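Chapter 4
Can a Machine Do the Laundry Yet?

Think about the last chore you did without thinking. Maybe you wiped a counter, matched some socks, or pushed a chair back under the table. You probably couldn't say how you did it, and that is exactly what makes this chapter so much fun! In Chapter 2 we watched factory arms weld the same seam all day long. Now we go home, where the same job never shows up the same way twice.

We start with clothes. A washing machine is a robot of a modest kind, and a very good one, but it stops at the door. Sorting, turning sleeves right side out, buttoning and folding are still mostly ours. Why should a toddler's shirt be harder for a machine than a car door?

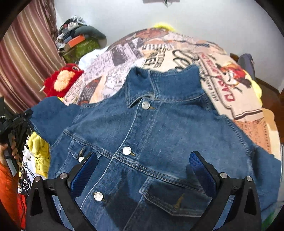 Cloth has no fixed shape, and that one fact will keep us busy for most of the chapter. A car door can be described by a drawing, and the drawing stays true wherever you put the door. Pick up a garment by one corner and you have a brand-new object. Even a jacket laid out and buttoned asks a lot of whoever, or whatever, must fold it: the denim one here has a left sleeve bunched at the cuff, pocket flaps that can snag a fingertip, and a bedspread underneath so busy with newsprint that simply finding the edge of the garment takes some skill. Two ridged pads can press on the chest easily enough. Knowing where to pinch, how hard, and when to let go is the real work.

So, can machines do it? In parts, yes, and the parts are growing. Olga Calvo, whose folding trials we follow in Section 4.2, gives her test machine a stack of 14 towels and gets good results. Give it mixed laundry and things get interesting. Shop floors have their own version of the problem, as we'll see at Pristton, where bagging soft goods is still done by hand.

Before you read on, fold a shirt with your eyes closed. Then try it with two fingers of each hand. Write down where you got stuck, and keep the notes for Exercise 2.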